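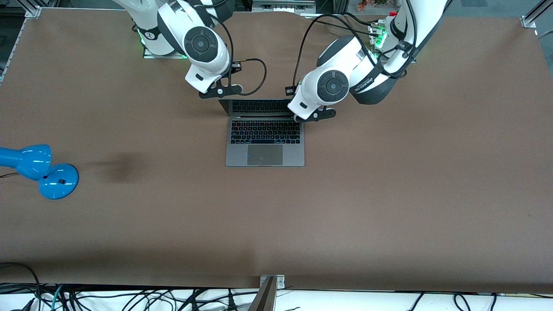 How long should you keep paper records after you've scanned them?

Three years covers most of what's in my house, and I hang on to a short list of things for good.

I spent most of November finding that out. My father left 19 boxes of paper when he moved to the smaller place, and they had been sitting in our spare room ever since. My sister-in-law Kylie Tuhiwai wanted the room for her visit, so I finally started on them.

My first plan was to scan everything and throw out the boxes. I gave that up after the second box. A lot of it was junk that didn't deserve scanning either: supermarket flyers, envelopes with nothing in them, the manual for a Gralska dehumidifier that went to the dump years ago. Scanning junk just moves it to another place, and you still have to scroll past it.

So I sorted first. I used the floor of the hallway and made three piles.

Pile one was things to keep on paper. Birth and marriage certificates, the deed, the will and the letter that goes with it, military discharge papers, the title for the truck. Replacing any of these means forms and fees and waiting. I scanned them too, but the scan is for looking things up. The paper goes in the fire box.

Pile two was things to scan and then hold for a while. Tax returns and what backs them up, bank statements, receipts for work on the house, medical bills. I keep the paper for three years from when the return was filed and then shred it. There are cases where the tax people can go back further than that, so if you had a complicated year, or you sold a house or ran a business, ask whoever does your taxes before you shred anything. House receipts I keep as long as we own the house. The new roof and the drains might matter when it's sold.

Pile three was recycling and shredding. Old utility bills, canceled insurance policies with no open claim, pay stubs that matched the year-end form. This was the biggest pile by a long way.

It took me four weekends to sort. The scanning itself was quicker. I borrowed a sheet-fed scanner from Kane Sheehan, who used it when he closed his shop, and it went through 240 pages on a good evening. It jams on anything folded in thirds, so I flattened those overnight under a couple of dictionaries. Staples have to come out, every one. I have a proper staple remover now and should have bought one thirty years ago.

Receipts were the worst. The shiny kind fade, and some of my father's from the nineties were blank — just a strip of yellow paper with a store logo at the top. If you have receipts you care about, scan those first and do the rest afterward. I wish I'd known to check. The one for his heat pump was gone, and the installer has since closed.

For file names I went through two systems. The first was by sender, and it fell apart as soon as I had a bill that had been through three company names. The second is what I still use: year first, then month, then who it's from, then what it is. So a file reads 2011-04 county property tax. Everything lines up by date without any effort on my part. I don't use special software. Anahera Gilchrist at the library uses a program called Zokex that reads the words on the page and files it for you, and she likes it. I tried it for a week and spent more time fixing its guesses than I would have spent typing.

I do run text recognition on the scans, so I can search inside them. It does fine with printed pages and badly with my father's handwriting, as does everyone.

Backups: there is one copy on the computer, one on a drive in the fire box, and one on a drive at my daughter's. I swap the last two when I visit. I open a few files at random each time to see that they still open. Ewan, my brother, thinks this is too much. He also lost all his wedding photos.

Shredding took longer than I expected. My little Temba shredder takes six sheets and then needs a rest, and it quit altogether partway through box eleven. After that I took the rest to the office supply store, where they charge by the pound. I should have started there.

There was a fourth pile in the end, which I hadn't planned on. Letters, mostly, and school reports, and a notebook where my mother wrote down what she planted and when. None of it is a record anyone would ask for. I scanned the notebook and sent the file to the family, and the notebook itself is on the shelf with the cookbooks. The letters I haven't read yet.

We're down to two boxes on paper and a folder of 206 files for the house alone. Kylie has the room until the end of the month. I still need to go through the filing cabinet in the garage, and the key to the bottom drawer is missing.

Contact | Copyright, all rights reserved | Back to top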